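Keeping Small Parts in Order at Home
By Tahira Marwat

In my home the small things were always lost. Shelf pegs, furniture feet, the little caps from chair legs – they were in the kitchen drawer together with batteries and string. When we moved in May, I decided to make it better, and these are the habits which stayed with us.

Use open boxes without lids. A lid looks tidy, but people put things on top of it and the box is never opened again. A low square box is best, because you can see the bottom at once and your hand goes in easily.
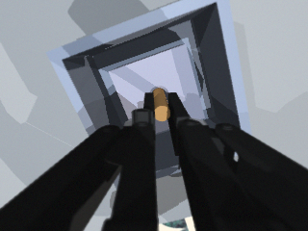
A short orange peg and a square open container.

Sort by the job, and do not sort by the size. All parts for the bookshelf go together, also if one is long and another is tiny. Write the name of the furniture on a strip of paper tape and put it on the front side. Pencil is better than pen, you will change it later.

When you take a shelf apart, put the parts in the box immediately. My neighbor Rizwan Khokhar left his pegs on the floor "only for the night" and was searching for them for 2 weeks.

If something small falls, do not walk. Switch off the main light and lay a flashlight flat on the floor, so even a thin washer makes a long shadow.

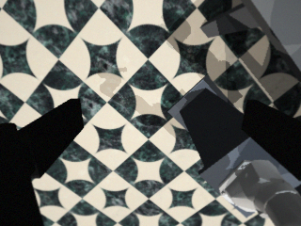 A floor with a strong pattern hides everything, so before I repair something I spread an old bed sheet in one plain color. At the end I lift the four corners and all the pieces roll to the middle. For metal screws you can also pull a magnet in a sock over the floor.

Once in a year I empty all boxes. Last time I threw away almost 25 parts from furniture we do not have anymore. Keep the spare screws for beds and chairs, these you will need.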